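Our class project this term compares jobs that robots do well with jobs that people still do faster. In April we visited the open day at Karnitz, a company that works on automation for laundries and clothing returns. The demonstration we picked for our report was the one on handling jeans.

## What we wanted to find out

We had 2 questions. Why is cloth so much harder for a robot than a box? And how does the robot find a good place to hold?

## What we saw

The jeans are put on a pale table and a black gripper works on them from above. The guide told us that a box keeps its shape when it is touched, but denim folds over on itself, and every touch changes the problem a little.
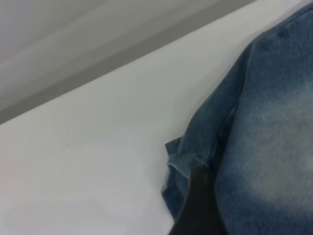

Mei-kuen Yang thought the folded edges would be the easiest part to grab. The guide said they can be, but the fingers may pick up one layer when the plan needs both -- and then the folding has to start over.

The program is called Pendov. It was trained on 1,058 recorded attempts, and over 750 of those were with pants or jeans. We asked about shirts and were told those come later.

## Parts of the job

1. Finding the garment on the table and choosing a spot to take hold of. With the gripper pressing from above, some of the fabric is hidden from a camera at the side.

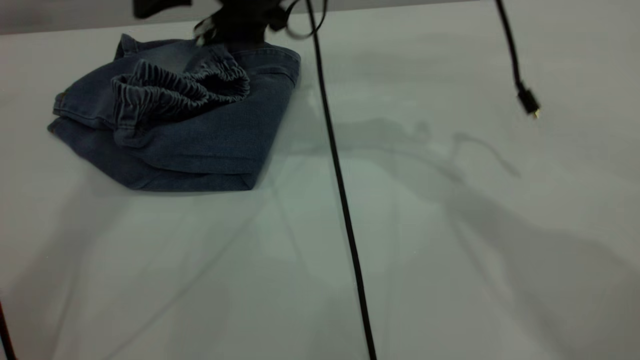 2. Checking the details up close. Seams, pockets and waistbands help show which way the garment is lying. An elastic waistband is harder than a flat one, as the gathers bunch up and do not lie smooth.
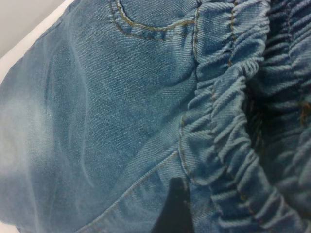 *Figure 3. Gathered waistband and stitched pocket, with the tip of a gripper finger at the bottom.*

## What we learned

Piroska Mészáros folded a pair of jeans by hand in 5 seconds when we got back to school. We did not time the robot, so we can't give a fair comparison -- next time we would bring a stopwatch and ask to see the same pair folded by both.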